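About Us

Jundulbridge started in April 2004 as a repair shop for packaging machines. Today 12 of us work on one question: can a machine do ordinary chores yet, at home or on a shop floor? We test, write up what happened, and publish it whether the news is good or bad.

Our customers are mostly small companies. A bakery wants to know if an arm can load its trays. A care home wants to know if anything on the market can switch off a stove. We don't build robots and we don't sell them, so we have no reason to talk anyone into one.

What We Test

A good deal of our work happens on a play kitchen. It has knobs, an oven door, a sink with a faucet and a cabinet with a handle, and every one of them stands for a job that people do all day without thinking. 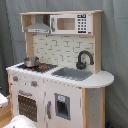 Marlies Strebel wrote to us after our last open house that she would believe in kitchen robots on the day one of them wiped her counter without being told where the counter was. It is a fair test, and we have added it to our list. No machine we have tried has passed it.

The chores on the list are short. Turn a knob. Open a cabinet. Move a pot. Each one is repeated many times, with small changes to where the kitchen stands or how the arm comes at it. Our longest series so far, called Bukhari, ran to 819 attempts at a single set of chores.

Knobs are a good place to begin. A person finds one by feel and corrects the grip without looking. An arm has to get its tip to the right spot first, and a small error there spoils everything that follows. 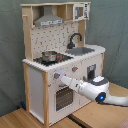 Where Things Stand

Machines do well at a chore that stays the same. On a shop floor, where the part arrives in the same place every time, many of these jobs were solved years ago. Homes are harder. Chairs move, doors stick, and someone has left a towel over the handle.

Handles deserve a note of their own. Getting close to one is fairly easy now. Closing on it and pulling along the path of the door is where most of our failed attempts end - usually with a slip, sometimes with the whole cabinet shifting.

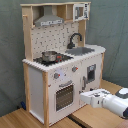 Robot arm at the lower cabinets of the play kitchen.

Our short answer for households is "not yet." For shops it is "some jobs, with someone nearby." We expect the second answer to change sooner than the first.

How We Work

Every project gets a written plan before the first attempt. We agree with the customer on what counts as done. A knob that moved partway is a failure if the plan called for a full turn. 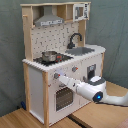

We also record how often a person had to step in. Sales videos tend to leave that figure out, and for a small business it often decides the matter. An arm that needs help every few minutes hasn't saved anyone a shift.

Reports go to the customer first and to our public library, Plusari, afterward. Names are removed on request.

Visit Us

We are in the old mill at Stimbridge, built in 1877. The test room is upstairs and there is no elevator, so please tell us ahead of time if stairs are a problem and we will set up a table on the ground floor. Visits are free and by appointment.

Page last updated Jul 25, 2021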